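Contra a fruteira

Telma Salinas

Pronto, vou dizer. A fruteira faz mal à fruta. Aquela taça funda no meio da mesa, cheia até cima, limões por baixo, bananas por cima, e o que está no fundo ninguém vê até cheirar. Eu tive uma durante 17 anos. Uma Prollholm, pesada, prenda de casamento. Linda. Um cemitério.

Em outubro deitei fora meio quilo de limões com bolor e passei a usar um prato. Só isso. Um prato raso, dos de plástico, cor de salmão.

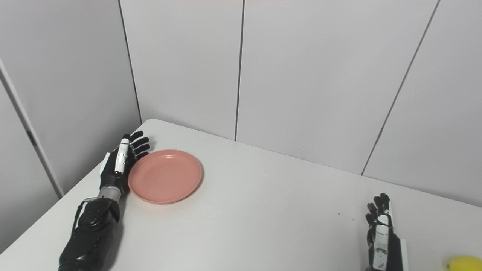 O prato cor de salmão na mesa branca, sem fruta.

Dizem-me que é pobre. Que parece mesa de cantina. Pois parece, e depois? As lojas querem vender-nos a Stustelier de três andares a 148 euros (cento e quarenta e oito!! para pousar maçãs) e a gente paga porque fica bem na fotografia. Num prato raso cabe pouco, e o pouco come-se. Compro menos, vou mais vezes à praça, gasto à volta de 30 euros por mês em fruta e não deito quase nada fora.
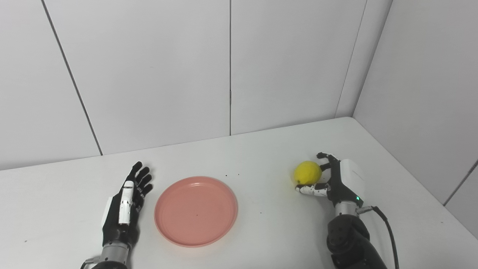
E o limão, já agora, merece melhor. É sempre o ultimo a sair da taça, serve de enfeite, seca, fica uma pedra. Sozinho no prato lembramo-nos dele. Vai para o peixe, para o chá, para a água. A casca também, ralada, não deitem fora a casca.

Já sei que vão escrever a defender a fruteira da avó. Guardem-na, ponham lá as chaves. Fruta é que nao.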